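Stairs or Treadmill? My Semester Project on Sticking With Exercise
Health and Movement, final report
Saron Admasu
November 24, 2018

My question was pretty simple. If a person who doesn't love exercise is given a choice between climbing stairs and walking on a treadmill, which one will they still be doing six weeks later? I picked it because I am that person. I joined the gym on Turar Street my freshman year and went maybe four times, and one of those was to get my water bottle back.

I talked 14 people into doing this with me, mostly from my dorm and two from my lab section. Half of us got the treadmills at the gym and half got the back stairwell in Anghel Hall, which has 38 steps from the bottom door to the second landing. Everybody was supposed to do 20 minutes, four days a week, and write it down the same day. I was on stairs. I'd like it on record that we drew names out of a hat and I did not want stairs.
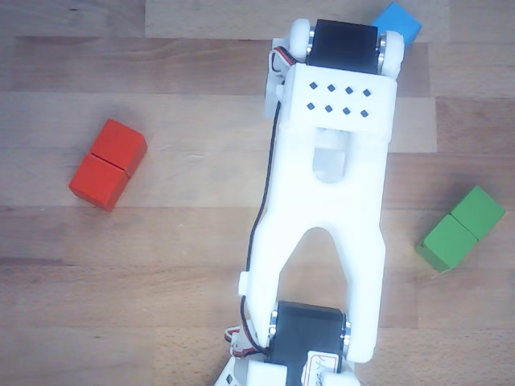

The first week was great, everybody was texting me their times and acting like athletes. Ryan Oakley did his stairs before breakfast (before breakfast!) and sent a thumbs up every single time. By the second week the texts slowed way down and I had to start reminding people. I worried about whether the reminders would mess up my results, so I asked Ms. Filip and she told me to send the same message to everyone on the same day and say so in the report. So I'm saying so. It went out on Sunday nights.

Then midterms hit in October and both groups kind of fell apart. I skipped three sessions myself. I also found out that going down stairs is what makes your legs sore, much more than going up, and my calves were so bad after the first few days that I was holding the rail like my grandmother. Two stairs people switched to every other day for that reason and I kept them in but marked their logs.

What I got at the end was not what I guessed. I figured the treadmill group would win easily because you can watch TV on there. But the stairs group finished with more sessions per person, and when I asked them why, most of them talked about how close it was. You walk out of your room and you're basically there. The treadmill people had to pack a bag, cross campus, wait for a machine and then shower over there or walk home sweaty in the cold. Janelle Mercado wrote in her log that the workout was 20 minutes and the whole thing took over an hour, and she wrote it in capital letters.

The treadmill people did say they liked their actual workouts better, though. They gave them higher scores almost every week (I used a one to five scale). So the stairs were less fun and got done more, and I still find that a little weird.
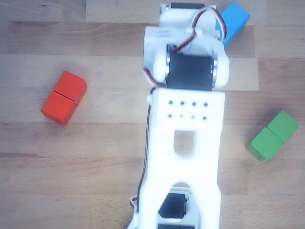 Blocks on the tabletop, with the red pair at left.

There are problems with all this and I know it. It's a small group and they're my friends, so they may have been nice to me in their logs. I also didn't measure heart rate. I meant to, but the one monitor I could borrow kept quitting in the stairwell and I gave up on it. Mereana Bright missed a whole week with a cold and I counted her missed days like everyone else's, which probably isn't fair to the treadmill side.

If I did it over I would have the groups trade places after three weeks. I'd also ask people how far they live from the gym before starting, since that ended up being the thing they all wanted to talk about.

I'm still doing the stairs, by the way. Three days a week, not four, and I take the elevator down.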